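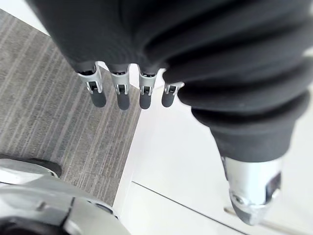

Última actualización: noviembre

3.2. El fregadero doble como puesto de trabajo

El entorno de estudio es la isla de cocina de la vivienda Vekesdale, con encimera de mármol blanco y fregadero de acero inoxidable de dos senos. La isla se eligió por su acceso desde varios lados y porque concentra en poca superficie las operaciones de aclarado, escurrido y depósito de la vajilla. El corpus completo comprende 2,593 manipulaciones de piezas, de las cuales 201 corresponden a tazas.

Se distinguen dos configuraciones. En la primera, denominada Clorkero, el escurridor se coloca sobre la encimera y ambos senos quedan libres. En la segunda, Fernero, el escurridor de varillas metálicas se apoya dentro del seno izquierdo y el derecho se reserva para el aclarado (figura 2). La segunda evita que el agua de escurrido alcance el mármol – material sensible a los depósitos calcáreos – pero reduce la altura útil sobre las varillas. 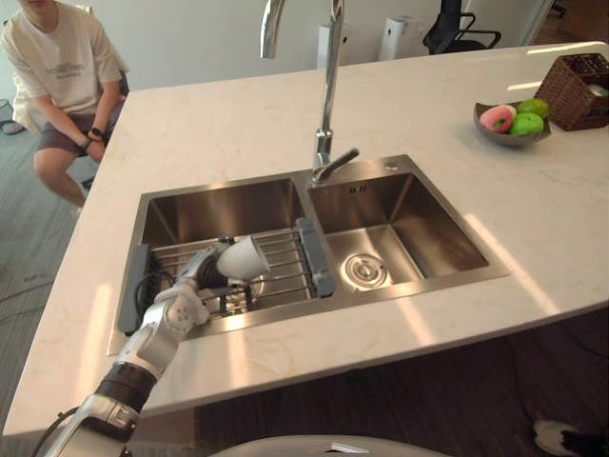 Figura 2. Configuración Fernero: taza blanca inclinada sobre el escurridor del seno izquierdo; seno derecho vacío.

La orientación de la pieza en el momento del depósito resultó ser la variable más informativa. Una taza apoyada con la boca hacia arriba retiene agua en el fondo; apoyada de lado, drena de forma parcial según el ángulo; invertida, drena por completo salvo en el rebaje de la base. Se codificaron por ello tres posturas finales, anotadas al soltar la pieza y no durante la aproximación. De las tazas registradas, 88 se depositaron invertidas.

La posición del grifo condiciona también la maniobra. Un caño alto de tipo cuello de cisne deja espacio para piezas voluminosas, aunque obliga a rodearlo cuando se trasladan platos entre senos. No se modificó su posición durante las sesiones.

El protocolo de anotación sigue la escala Mallet, con 2 anotadores por secuencia. Las discrepancias se resolvieron mediante una tercera lectura a cargo de Fabrice Millet.

Comentarios (2)

R. Ortuño: ¿Se registró el peso de las tazas? La postura de lado depende mucho del centro de gravedad.

lectora_mv: En la tabla 4 falta la unidad del ángulo. Supongo que son grados.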